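Notebook, February, peg board again

Started at 3 after Jeanie Ogilvie cleared her stuff off the bench. Same white board, same blue parts, purple lights on because the Flilov folks want to know if the vision side holds up under bad color. Fine by me, though I get a headache after an hour of it.

The big question from Cairns is still whether this thing can put away a drawer of silverware or kit a tray of fasteners on the shop floor. My answer today is "not yet, but ask me again!" Pegs are a pretty good stand-in for both (small, slippery, and there's one right place for each of them), so pegs it is. We're at 1,113 logged tries on the Plillomix software and I still wouldn't let it near my kitchen.

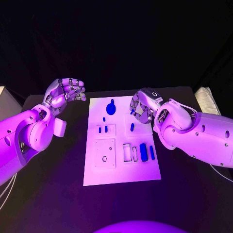 Right hand with a small peg at the fingertips, left hand waiting. Nothing in the big square plate yet.

What bugs me is the left arm. It hangs out there with its fingers curled and mostly doesn't help, when any person doing this would steady the plate with the spare hand without even thinking. Jeanie says give it a job or park it. I'd like to give it a job, maybe the two cylinders, which are big enough that it ought to manage.

Grip force: dropped the limit to 60 on the Flistik controller. Feels better to me, but I haven't run enough to say so in front of anybody. The old setting was 300 and you could hear it!

To do: rerun with the room lights on, same start layout. Ask Jeanie where the spare thin pegs went. Write back to Cairns about the silverware, and be nice about it.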